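# Como passar um posto de embalagem manual para um braço robótico sem parar o turno

Este guia é para chefes de turno e técnicos de processo que vão receber um braço robótico num posto onde até agora se encaixotava à mão. Segue o que fizemos na Stesness, na linha que prepara encomendas para a Truldale. A parte de programação fica de fora, porque depende do fabricante. O assunto aqui é o posto, as pessoas que trabalham nele e a ordem em que convém mexer nas coisas.

## Antes de começar

Precisa de ter reunido:

- a lista das referências que passam pelo posto, com dimensões e peso
- o registo de paragens dos últimos meses
- a avaliação de riscos do posto atual
- o nome de quem trabalha lá em cada turno, incluindo substituições
- uma mesa de ensaio fora da linha, com caixas iguais às da produção

No nosso caso a lista tinha 761 referências. Ficaram 84 para a primeira fase, todas rígidas, de faces direitas e abaixo do peso que a pinça aguenta com folga. Sacos, tubos e peças com cantos soltos continuam a ser embalados à mão. Quem tentar meter tudo na primeira fase vai passar semanas a afinar exceções.

## 1. Observar o trabalho manual

Fique um turno inteiro ao lado de quem embala, de preferência em dois dias diferentes. Anote os gestos que não vêm na instrução de trabalho. A Elvia Lozano, que embalou naquele posto durante anos, dobrava sempre as abas para fora antes de pousar a primeira peça e rodava a caixa quando a fita ficava do lado errado. Nenhum dos dois gestos estava escrito e os dois acabaram no programa ou na preparação da caixa.

Anote também as decisões. Rejeitar uma caixa amassada, trocar uma etiqueta torta, avisar que o lote anterior vinha com peças riscadas: tudo isto é trabalho, e alguém tem de continuar a fazê-lo depois de o braço entrar.

## 2. Falar com a equipa antes de chegar o equipamento

Marque a conversa para dentro do horário, com os dois turnos. Diga que tarefas saem do posto, que tarefas ficam e que funções passam a existir. Se ainda não sabe quantas pessoas vão ficar no posto, diga que não sabe e indique quando vai saber.

Nós fizemos a reunião numa terça-feira e as perguntas foram quase todas sobre três assuntos: o prémio de produção, as rotações e quem responde por um erro de embalagem. O prémio era calculado à caixa e teve de ser refeito antes do arranque. Se o seu também é, trate disso primeiro, com os recursos humanos e com os representantes dos trabalhadores.

## 3. Montar a mesa de ensaio

Ensaie com o produto e a caixa reais, num espaço onde se possa falhar. Ordem de trabalhos:

1. Fixe a base e confirme o aperto dos parafusos.
2. Encaminhe os cabos de modo que não prendam em nenhuma posição do braço.
3. Marque na mesa o lugar da caixa e o lugar da peça.
4. Faça o percurso completo em velocidade reduzida, sem peça.
5. Repita com peça, uma referência de cada vez.
6. Registe cada falha com a referência e o tipo: não agarrou, largou cedo, bateu na aba.

Convém começar por peças simples, como cubos ou blocos, e só depois passar às referências da lista. As abas são o ponto que dá mais trabalho. Se estiverem a meio caminho entre abertas e fechadas, a pinça toca-lhes na descida.
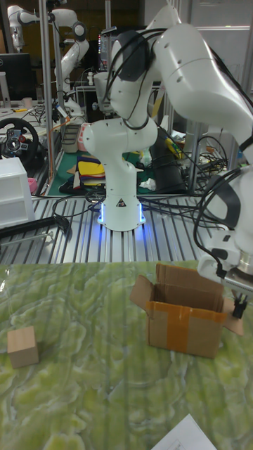 Para dar uma referência por aprovada, exigimos 300 ciclos seguidos sem intervenção. É um número interno, escolhido por nós, e pode ser outro na sua fábrica. O que interessa é fixá-lo antes dos ensaios e não o baixar quando o prazo aperta.

Convide os operadores para esta fase. A Elvia viu logo na primeira manhã que a altura de largada estava demasiado alta para as peças mais pesadas, coisa que o integrador só teria apanhado com as reclamações do cliente.

## 4. Redefinir as funções

Escreva as novas funções numa folha por posto e por turno. As nossas ficaram assim:

| Tarefa | Antes | Depois |
|---|---|---|
| Formar a caixa e abrir as abas | operador | operador |
| Colocar as peças na caixa | operador | braço |
| Verificar o conteúdo | operador | operador |
| Fechar e etiquetar | operador | operador |
| Resolver paragens simples | não existia | operador com formação |
| Alterar programas | não existia | técnico de processo |

Repare que a verificação continua a ser feita por uma pessoa. O ritmo é que muda. Quem antes marcava a sua própria cadência passa a trabalhar com uma que vem de fora, e isso cansa de outra maneira. Preveja rotação entre o posto do braço e os postos manuais. Começámos com rotações de meio turno e encurtámo-las para duas horas a pedido dos operadores.

## 5. Dar formação

A formação de operador leva dois dias no nosso plano e cobre:

- arranque e paragem do posto
- paragem de emergência e rearme
- entrada na zona de trabalho com o braço parado
- as cinco falhas mais comuns e o que fazer em cada uma
- quando chamar o técnico

A Fanni Pap, técnica de processo, dá a parte prática e assina a folha de cada pessoa. Ninguém fica sozinho no posto sem essa folha assinada. Isto vale também para quem vem de substituição, e é aqui que costuma falhar: tenha pelo menos duas pessoas formadas a mais por turno.

## 6. Arrancar em paralelo

Mantenha o posto manual montado durante o arranque. Nas primeiras semanas o braço fez só o turno da manhã e a bancada antiga absorveu o resto. Quando o posto automático parava mais de dez minutos, a encomenda passava para a bancada, sem discussão e sem pedir autorização.

Desmontámos a bancada depois de 3000 caixas expedidas pelo braço sem reclamação do cliente. A segunda bancada ficou, para as referências que não passaram na seleção.

## 7. Acompanhar depois do arranque

Reveja o posto todas as semanas no primeiro trimestre. Leve para a reunião as paragens por causa, as caixas rejeitadas na verificação e as queixas da equipa, por escrito, mesmo as que parecem pequenas. Uma das nossas era o ruído da pinça ao fechar em vazio, e corrigiu-se com uma alteração de poucos minutos no programa.

## Problemas frequentes

**O braço para e o operador mete a mão para desencravar.** Volte à formação e verifique se o rearme é demasiado demorado. Se for, as pessoas vão evitá-lo.

**As caixas chegam mal formadas.** Veja a armazenagem do cartão. No armazém da Omside, de onde vêm as nossas, as paletes ficavam junto à porta do cais e o cartão empenava em janeiro.

**O turno da noite tem mais paragens.** Compare as folhas de formação dos dois turnos antes de mexer no equipamento.

**A verificação começa a deixar passar erros.** Encurte a rotação e confirme a iluminação do posto.

Os modelos da folha de funções e do registo de falhas estão na pasta partilhada do projeto Ochoa. Os pedidos de acesso são feitos à Fanni.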